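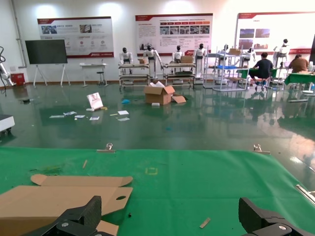
The Firnbridge open day ran from ten until four on a Thursday in October, and the invitation promised "general-purpose hands at work." I have been to enough of these to pack a sandwich.

Visitors were given a badge and a lanyard and told to keep off the cables. Our group had 12 people in it, most of them from packaging firms, plus a retired machinist who asked the best questions of the day and got the shortest answers.

The company's host, Evelien Prins, started us with the humanoids. There are seven of them along the back wall, white with black heads, and they get photographed a lot. None of them was on the program. When the machinist asked what they did all week, Prins said they were "between software versions" and moved us along to the benches.

The benches are where the money goes, and they are much less glamorous. The one I spent the most time at has a green mat, a couple of binder clips holding down its far edge, and a two-fingered gripper that handles cardboard. The cardboard is a flat sheet with a small oval hole and a tab. A packer on a line would deal with a piece like it without looking down. The gripper has to be taught, and the teaching is slow.

Firnbridge calls the system Stokurus. According to the handout, it had logged 572 attempts at the cardboard job before the open day, with a success rate of 81 percent. I asked what counted as a success. Katalin Orbán, the engineer looking after the bench, said a run passed if the sheet ended up where it was supposed to be and wasn't torn. And if it was creased? She thought about that — longer than I expected — and said creased was fine "for now."

I liked her for that answer. I'm less sure about the number. Four good sheets out of five sounds decent in a handout, but the fifth one stops the line, and somebody has to walk over and clear it. The man next to me, who runs two shifts at a carton plant, said he would send a worker home for that rate.

Prins's reply, when I put this to her over coffee, was that the rate had been much lower in the spring and that a trial with Lengyel, a mail-order firm, would begin once it held steady. She would not name a price or a date. She did mention that a rival, Skamimow, had shown a faster gripper this year. Faster at what, she couldn't say, and I couldn't find out either.

To be fair, the people at the benches never oversold anything. Orbán told me the thin stock was harder than the thick stock and that she didn't yet know why. Upstairs, the slides said "ready to scale." I would like to see those two sit down in the same meeting.

Firnbridge plans another open day next year. I've asked to bring my own cardboard, and Prins has promised to get back to me.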